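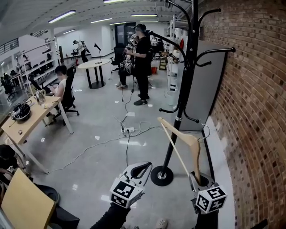

Every few months another advice column tells me that a smaller wardrobe will fix my mornings. The latest one to reach me, from a lifestyle site called Larano, puts the magic number at 83 items, shoes included. I have my doubts. I live with a tall black coat rack and a few light wooden hangers, and my mornings are still a mess, so I don't think the count is the problem.

The people pushing these plans usually have something to sell. Bonach will take your old clothes and then offer you a "starter set" for $300. I priced the same kinds of shirts at an ordinary store and paid far less. Throwing out clothes that fit in order to buy plainer ones is still shopping.

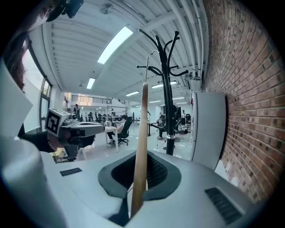
What the numbers leave out

A person who works outdoors needs more clothes than a person at a desk. So does anyone with a baby, or anyone who has to haul laundry down the street. Vasconcelos, a decluttering course I gave up on after 2 lessons, had no advice for any of them. It told us to thank our sweaters. 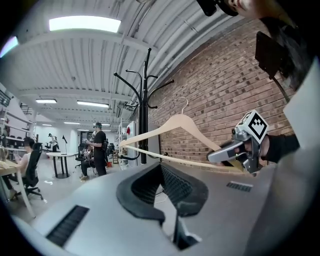 A pale wooden hanger with a metal hook.

Keep what you wear. If the closet door won't shut, give some things away in January and skip the course.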